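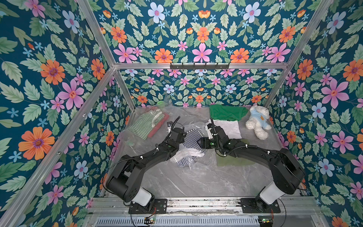

Edição 2, página 205

Capítulo 9. Juntar a Ploka à sua Skallum

Se chegou até aqui, a sua caixa Skallum já está ligada ao televisor, já tem rede e já lhe pediu três vezes para aceitar os termos de utilização. Agora vem a parte de que eu mais gosto, que é deixar de saltar de aplicação em aplicação à procura daquele filme que alguém recomendou ao jantar. Vamos juntar a subscrição da Ploka à conta Skallum, pôr os dois catálogos no mesmo sítio e arrumar os perfis. Eu faço isto com o comando numa mão e o telemóvel na outra, e aconselho o mesmo!

Antes de começar

Precisa da sua conta Skallum (a do capítulo 3), do endereço de correio com que se inscreveu na Ploka e do telemóvel com a aplicação Skivent instalada. A Skivent é a aplicação que serve de comando e de carteira: é lá que ficam os pagamentos, os códigos e os avisos. Se ainda não tem conta na Ploka, também pode criá-la no meio do processo, já lá vamos.

Nota: tudo o que escrevo neste capítulo foi feito com a versão de dezembro do sistema. Nas versões anteriores o menu "Serviços" chama-se "Complementos" e está escondido dentro de "Conta". O resto é igual, tirando a cor dos botões.

9.1 Associar a subscrição

1. No ecrã inicial da Skallum, carregue na tecla com a casinha e desça até "Serviços". Não confunda com "Definições", que fica logo por cima (eu confundo sempre).

2. Escolha "Adicionar serviço" e procure a Ploka na lista. A lista está por ordem alfabética, mas os serviços em promoção aparecem primeiro, por isso é capaz de ter de descer um bocado.

3. Vai aparecer uma pergunta: "Já é subscritor?". Se responder que sim, a Skallum mostra um código no televisor. Se responder que não, salte para o ponto 9.2.

4. Abra a Skivent no telemóvel, toque em "Associar" e escreva o código. As letras podem ser maiúsculas ou minúsculas, tanto faz. O código dura poucos minutos e, se expirar, o televisor mostra outro sozinho.

5. A Skivent pede o correio da Ploka e envia uma mensagem de confirmação. Abra-a e toque na ligação. Às vezes vai parar ao lixo eletrónico, espreite lá antes de pedir uma segunda.

6. Volte ao televisor e espere. Quando o nome da Ploka ficar a branco e com um visto ao lado, está feito.

Cuidado: se pedir uma segunda mensagem de confirmação, a primeira deixa de valer. Já me aconteceu andar ali a tocar na ligação antiga e a chamar nomes à caixa, coitada.

9.2 Subscrever a Ploka pela Skallum

Quem ainda não é cliente pode subscrever diretamente no televisor, e a mensalidade passa a vir na mesma fatura da Skallum. O preço é o que estiver no ecrã nesse momento, leia-o com calma. O que ganha é a comodidade de ter uma fatura só e uma palavra-passe a menos.

1. Depois de responder "Ainda não" à pergunta do ponto anterior, escolha o plano. O plano base deixa ver em 2 ecrãs ao mesmo tempo, o que cá em casa dá à justa.

2. Confirme o meio de pagamento. Se tiver mais do que um cartão guardado na Skivent, o sistema escolhe o último que usou – confirme sempre os quatro dígitos finais antes de avançar.

3. Escreva o PIN de compras. É o PIN de compras, que definiu no capítulo 3, e não tem nada que ver com o PIN parental.

4. Carregue em "Subscrever" uma vez. O botão demora a reagir e a tentação de carregar outra vez é grande.

Cuidado: se já paga a Ploka por outro lado (pelo operador de telecomunicações, por exemplo), a nova subscrição não cancela a antiga. Ficam as duas a correr. Cancele a outra primeiro, espere pelo fim do período pago e só depois subscreva aqui, ou então fique-se pelo ponto 9.1. 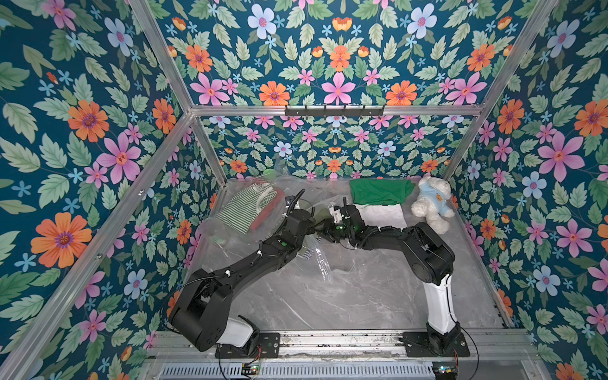 9.3 Juntar os dois catálogos

Associar o serviço é meio caminho. Se for agora ao ecrã inicial vai ver a Ploka como um quadradinho à parte, e os filmes dela não aparecem na pesquisa. Para isso é preciso mandar integrar o catálogo, e é aqui que a caixa trabalha a sério.

1. Vá a "Serviços", escolha a Ploka e depois "Opções do catálogo".

2. Ligue "Mostrar na pesquisa" e "Mostrar em Continuar a ver". São dois interruptores separados. Eu ligo os dois, mas há quem prefira manter o "Continuar a ver" só com os conteúdos da Skallum.

3. Escolha a língua preferida dos títulos. Se deixar em "Automático", aparece uma mistura engraçada de títulos portugueses e originais. Eu pus em português e nunca mais mexi.

4. Carregue em "Integrar agora" e deixe a caixa ligada. Na minha, a integração trouxe 1764 títulos e levou o tempo de fazer um chá e bebê-lo. Pode continuar a ver televisão enquanto isso acontece, mas a pesquisa fica preguiçosa.

5. No fim aparece o aviso "Catálogo pronto". Se não aparecer nada, desligue a caixa da tomada, volte a ligar e espreite outra vez em "Opções do catálogo": o mais certo é já lá estar.

Nota: a lista pessoal aceita até 2000 títulos, somando todos os serviços. Parece um exagero até ao dia em que se importa a lista antiga da Ploka com tudo o que se marcou durante anos. Quando a lista enche, a Skallum deixa de guardar títulos novos sem avisar, e a pessoa fica a pensar que o botão avariou. Faça uma limpeza antes de importar!

9.4 Perfis e controlo parental

Os perfis da Skallum e os da Ploka não são os mesmos, e isto dá azo a muita confusão. Cada perfil da Skallum tem de ser ligado a um perfil da Ploka, à mão, um por um. Se não o fizer, toda a gente cai no perfil principal e as recomendações ficam uma salada (desenhos animados, documentários de guerra e concursos de bolos, tudo na mesma fila).

1. Em "Conta", abra "Perfis" e escolha o primeiro.

2. Desça até "Serviços associados" e toque na Ploka. Aparecem os perfis que lá tem.

3. Escolha o correspondente e guarde. Repita para os restantes.

4. Nos perfis infantis, confirme a idade máxima nos dois lados. Vale sempre o limite mais apertado dos dois, e um filme que desapareceu da pesquisa está muitas vezes bloqueado por uma idade que ficou esquecida no outro serviço.

Cuidado: apagar um perfil na Skallum não apaga o da Ploka, mas apagar o da Ploka leva consigo o histórico que se vê na Skallum. Não há maneira de o recuperar. Se a ideia é só mudar o nome, mude o nome.

9.5 Legendas e som

As legendas de cada serviço têm definições próprias, e as da Skallum só mandam se lhes disser para mandar. Em "Definições", "Acessibilidade", há uma opção chamada "Usar o meu estilo em todos os serviços". Com ela ligada, o tamanho e o fundo das letras ficam iguais em todo o lado, o que para mim foi um descanso, sobretudo à noite e sem óculos.

No som, deixe em "Automático" se usa as colunas do televisor. Se tiver uma barra de som e ouvir as vozes muito baixas nos filmes da Ploka, experimente "Estéreo". Perde-se alguma coisa nas explosões, ganha-se nos diálogos.

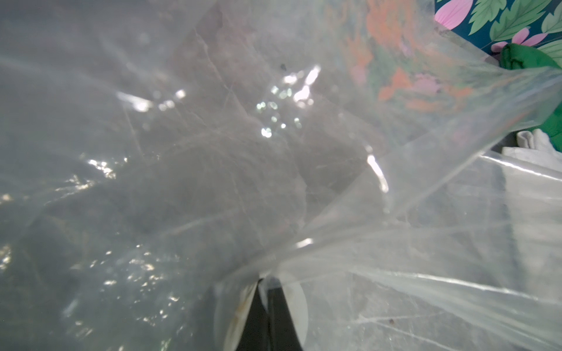
Fig. 3 – Plástico transparente, cheio de vincos.

9.6 Quando alguma coisa não corre bem

O código não é aceite. Veja se o telemóvel e a caixa estão na mesma conta Skallum. Em casas com duas contas, isto resolve a maior parte dos casos.

A Ploka aparece a cinzento. A associação caducou, normalmente por mudança de palavra-passe. Repita o ponto 9.1 desde o início, os perfis ficam como estavam.

O filme aparece na pesquisa mas pede para pagar. Há títulos que a Ploka só tem para aluguer e que vêm misturados com os outros. Para os esconder, vá a "Opções do catálogo" e desligue "Mostrar alugueres".

Diz que há demasiados ecrãs em uso. Alguém deixou um tablet a meio de um episódio. Na Skivent, em "Dispositivos", pode terminar a sessão à distância, e ouve-se logo o protesto vindo do quarto ao lado.

A imagem para de vez em quando. Experimente o cabo de rede antes de culpar o serviço. Se com cabo corre bem, o problema está no Wi-Fi e o capítulo 4 trata disso com mais vagar.

9.7 Cancelar ou separar as contas

Para cancelar uma subscrição feita pela Skallum, vá a "Conta", "Subscrições", escolha a Ploka e carregue em "Não renovar". Continua a ver até ao fim do período que já pagou. Para separar apenas as contas, sem cancelar nada, use "Remover associação" em "Serviços" – a subscrição feita do lado da Ploka continua ativa e a ser cobrada como antes.

Quem comprou a caixa na Acheampong com meses de Ploka oferecidos deve gastar primeiro esses meses. O vale introduz-se na Skivent, em "Carteira", e tem de ser ativado antes de associar as contas. Se já associou, remova a associação, ponha o vale e volte a associar. Os passos para a lista de gravações continuam no capítulo 10.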